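Questions People Ask Us About Mullico Vinegar

We get a lot of letters and emails, more than you might expect for a company that makes vinegar, and many of them ask the same things. So we've gathered our answers in one place. Pour yourself a coffee and have a look around!

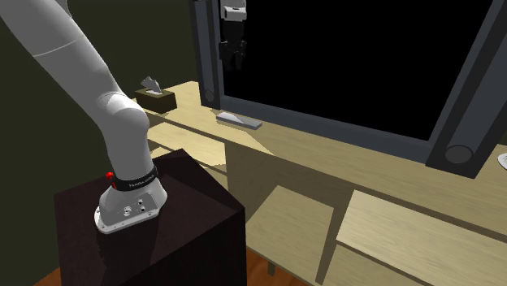 How did Mullico get started?

With a bad apple year, funnily enough. The founding family kept an orchard outside Tolter, and in 1931 a hailstorm bruised most of the crop just before picking. Bruised apples don't sell at market, but they press perfectly well, and by the following spring there were 10 barrels of cider vinegar in the barn and a line of neighbors wanting some. The family sold it by the jug from the back porch for years before anyone thought of printing a label.

Where does the name come from?

It was the name of the creek that ran along the bottom of the orchard (it's still there, though it's mostly a trickle by August). People used to say they were "going down to Mullico" when they meant they were going to fill their jug, and the name stuck.

Are you still a family company?

Partly. The grandchildren of the founders own a little more than half, and the rest belongs to Gyamfi, a spice importer we'd been buying mustard seed and peppercorns from for a long time before they became partners. They're the reason we have a pickling range at all, and we're very glad of it.

Do you still grow your own apples?

Some of them, yes. The home orchard has 855 trees, and a good number are old varieties you won't find in a grocery store. It doesn't come close to filling our needs, so we also buy from growers in the same county, and we've worked with most of them for a long time.

How long does the vinegar take?

The everyday cider vinegar takes a few months from pressing to bottle. The barrel-aged one sits for at least two years, and we taste it as we go. Now and then a barrel wants longer and we leave it alone, so please be patient with us if your shop has run out.

There's something cloudy floating in my bottle. Is it safe?

Perfectly safe! It's called the mother, and it forms naturally in unpasteurized vinegar. You can strain it out through a coffee filter, shake it in, or save it to start a batch of your own, as plenty of our customers do.

What happened to the malt vinegar in the brown bottle?

Oh, we miss it too. It was made for us at the Clisik brewery, and when the brewery closed we tried two other suppliers and didn't care for the results. We'd love to bring it back someday, but we have no date to give you.

Can I visit?

Please do. The shop is open from April through October, starting at 10 in the morning, and you'll find us at 3563 Orchard Road. Tastings are free, and there's parking behind the old barn. If you're bringing a bus or a large group, call ahead so we can put enough glasses out.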